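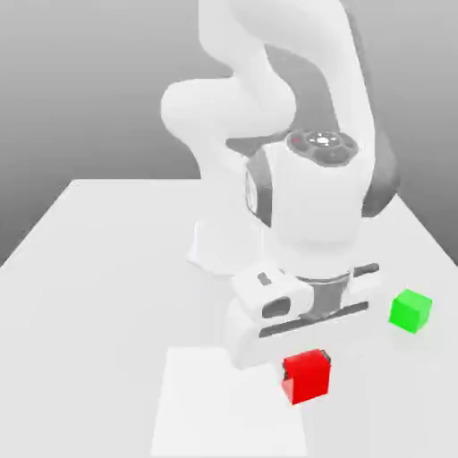 White arm, white table, two little cubes

I've been asked to take over the coffee rota at church, and I said yes before I'd seen the spreadsheet. Dragica Todorova had run it for years, and when she handed me the folder on Wednesday she looked ten years younger.

We used to get 100 on a good Sunday when I was small. Last week there were 58 of us, and that includes the babies and the man who comes in for the organ and leaves before the sermon. You don't really notice it in the pews because people spread out, but you do notice it when you're trying to find someone to wash up!

So I've made a few changes. Teams of two instead of five, and no more hot milk (sorry, I know, I like it too). I've also asked if we can move the tables to the back by the font, so people have to walk past a cup of tea to get out - sneaky, but it worked at my sister's chapel in Gistance and their lot now hang about until lunchtime.

The vicar thinks we should be talking about bigger things, like whether we share a priest with the parish over the hill from June. She's probably right. I'd go along with it myself, as long as they don't shift our service to the afternoon.

Anyway, I still need a pair for the last Sunday of the month. You don't have to bake, shop biscuits are fine.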